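Budgeting for handheld grippers, second pass

I spent most of July redoing the equipment plan for our manipulation data work, and the version I ended up with looks very little like the one I started with. These are my notes on it. They will be most useful to someone who already has a task list and has to turn it into a purchase order. If you are still deciding whether to collect by teleoperation or with handheld tools, that is a different post and I haven't written it.

Some background on the constraints. We run a small program. The tasks are household ones: picking, sorting, tidying, moving small packaged goods from one surface to another. Collection happens in ordinary rooms with ordinary furniture. The budget is approved once a year, in one piece, and anything I forget to put in it comes out of the consumables line until that line is gone. Last year it was gone by spring.

The three systems on my shortlist were the Bunusik, the Jirgate and the Wegener. The first two are handheld parallel-jaw tools with an onboard camera. The Wegener is a kit, and you supply your own camera and mount. I left arms out of this round. We have an arm, it is underused, and a second one would be underused as well.

Start with the task, then the object set, then the tool. I had this backwards the first time. I compared spec sheets for jaw opening and grip force before I had written down what the jaws would be closing on. Our current block of work is snack sorting, from a loose pile on a table into a shallow tray, and the object set tells you more about what to buy than any of the vendor tables do.

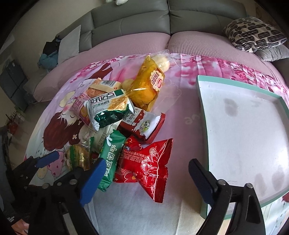 Photo: by the author. Reuse permitted with a link to this post.

Film packaging is the hard part. A cracker packet has a stiff region where the crackers are and a crimped end that folds under any load. A large glossy bag offers the jaws very little to work with until you get a pad on each side of a crease. Clear wrappers are worse for the camera than for the fingers, because the depth estimate goes straight through them and lands on the tablecloth. Foil does the opposite and throws a highlight that moves whenever the wrist moves. If your object set is blocks and mugs you can ignore all of this and buy the cheapest tool that tracks properly.

So the requirements I wrote down, in order of weight, were these.

Pad material and pad replacement. Soft pads grip film better than hard ones, and they also wear faster. I asked each vendor for a pad life figure and got three answers that could not be compared, one in hours, one in cycles and one in months. In the end I budgeted from our own log. A pad set lasts us 45 sessions before slip on thin film becomes annoying enough that operators start to compensate with extra squeeze. Once they start compensating, the data changes character and you have to decide whether to keep it. I would replace the pads early and not have that discussion.

Jaw opening. It matters less than I thought for this work. Packets can be pinched by an edge. It matters a lot if the next block of work has boxes or jars in it, and ours does, so I kept the wider option in the plan.

Linkage play. Check this in person if you can. Hold the jaws half open and push sideways on one fingertip. Pivots that feel tight on a demo unit can feel different on one that has been used for a season, and play at the pivot turns into error at the tip. I now put a re-pin service in the budget as its own line.

Camera field of view. Wide enough to keep both fingertips and most of the work surface in view at reaching distance. Very wide lenses darken and bend toward the corners. I can live with that, provided the calibration is good and you can redo it yourself. The Jirgate wants to go back to the vendor for calibration. I crossed it off for that reason alone, and I would have done the same at a lower price.

Weight. Every vendor quotes it without the cable. Weigh it with the cable.

Then there is the number of units, which took me longer than anything else in the plan. The temptation with a fixed budget is to buy one better tool in place of several plain ones. I went through both cases on paper and the plain ones won, mainly on downtime. With a single unit, a failed pivot or a bad connector stops the whole program until the part arrives. The revised plan has 2 working units and 3 spare pad sets, plus one spare camera module that I hope stays in its box. I did cost a full spare unit. It would have eaten the storage line, and storage is the one thing I know we will run short of.

Two-handed work complicates this. If both hands are in use then a pair of grippers is one station, and your spare count has to be worked out from the station. I missed this in the first draft and came up exactly one unit short of being able to run anything bimanual. It is an easy mistake because vendors price by the piece and quote lead times by the piece. Write your plan in stations and convert to pieces at the very end.

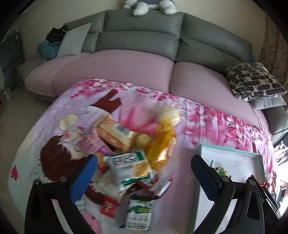 Rooms and props are a budget item too, and they are the one that gets left out. I used to treat them as free because a table and a sofa were already there. The objects are cheap, but they are not durable. Packets get squeezed, the crimps open, the contents turn to crumbs, and a crushed packet handles differently from a full one. We rotate them. For the sorting work I allow one full restock a month, bought at a regular grocery store in whatever assortment is on the shelf. Variation in printing and size is useful, so I don't try to match the previous batch. I do keep the receipts in one envelope, which made the last expense review shorter.

Surfaces deserve a line of their own. Printed cloths are a useful stress test for segmentation, especially busy ones with faces and flowers on them, and they cost almost nothing. A plain surface gives you a cleaner baseline. Buy both. A cloth with soft creases will also show you fairly quickly whether your height estimate is as good as you claimed in the proposal.

For containers I settled on shallow trays with a low rim. A deep bin hides the objects from a wrist camera as soon as there are a few in it, and the operator ends up working from memory. Shiny interiors reflect the room lighting, so if I were ordering again I would pay a little more for a matte finish. Lighting itself I left alone. I priced diffusers and a pair of stands, then took them out. The rooms we care about don't have diffusers in them.

Storage and processing. Take your planned hours, multiply by the raw data rate, and double it. The doubling covers intermediate files, which everyone intends to delete. We used local disks last year and ran a nightly copy to a second set. This year I have the same arrangement with larger disks. I looked at hosted storage and the monthly cost was fine, but the upload from the collection rooms was not, and a better line would have needed its own approval.

Labor. I won't publish rates. I will say that setup and teardown take a larger share of a session than I had planned for, and that resetting the pile between episodes is real work that should be paid and scheduled as such. In my first draft the session was all collection. In the second draft I took the logs and used the measured split. The cost per usable episode went up on paper, though in fact it had been that high all along.

Service contracts. The Bunusik has one and the Wegener does not. I compared the contract price to what we spent on repairs last year and the contract lost, but only by a small amount, and last year was a quiet one. I took it for the first year with a note to review. If your group has someone who is comfortable with small mechanical assemblies and has time to do the work, skip it and put the money into pivots and screws. Ours has the skill and no time.

Lead times. The Fulton, which is the cable assembly we use between the grip and the recorder, has the longest lead time of anything on the list and is one of the cheapest parts. Order it first. I ordered it last the previous time, and the grippers sat on a shelf waiting for a cable.

As submitted, then: Bunusik for the main stations, one Wegener kit for experiments with other pads and camera positions, no Jirgate, the larger disks, the monthly restock, and the service contract for a year. I also left a small unassigned amount. It was questioned in review and I kept it by pointing at last year's consumables line.

Two things are still open. I don't have a good way to measure pad wear before it shows up as slip — weighing them doesn't work, and photographing the surface is slow and somewhat subjective. And I would like to find a supplier for the ribbed style of pad in small quantities, as the minimum order from the one I've been using is far more than we can go through before the material ages. If you buy these in small lots, leave a comment with the part number and the minimum order.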